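Search this site Go

Chrysoula Vrettos has worked the packing benches at Moschos for so long that she still calls the back room "the new part," and when I asked how she felt about sharing a bench with two grippers she laughed and poured me another coffee before she'd answer.

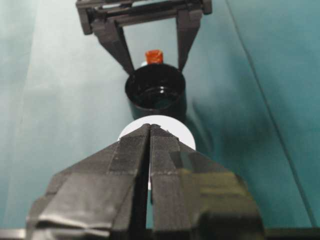

"I was sure I'd hate it," she told me. "My wrists hurt every night, you know, and I still thought, that's my job, leave it alone!"

She used to handle 167 cups a shift. Now she checks the ones the arms pass along, and she trains the new people who come over from Prarcombe - two so far. 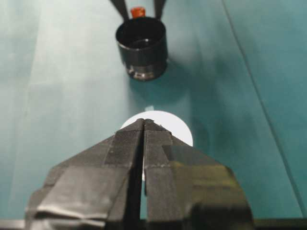

A black cup held between the fingers at Moschos.

The pay stayed the same, which she'd like me to mention, and the talk at the bench has changed. "Before, we counted in our heads, so we were quiet. Now Setell sends an update and we all have an opinion about it."
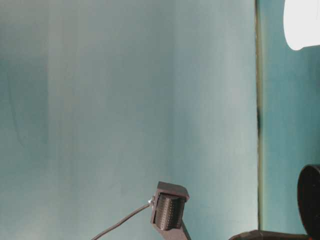 What she misses is the rhythm, and she says some of the older hands miss it more than she does. She has asked for one bench to stay manual, and she's still waiting to hear.

We use cookies to improve your visit. Accept Manage settings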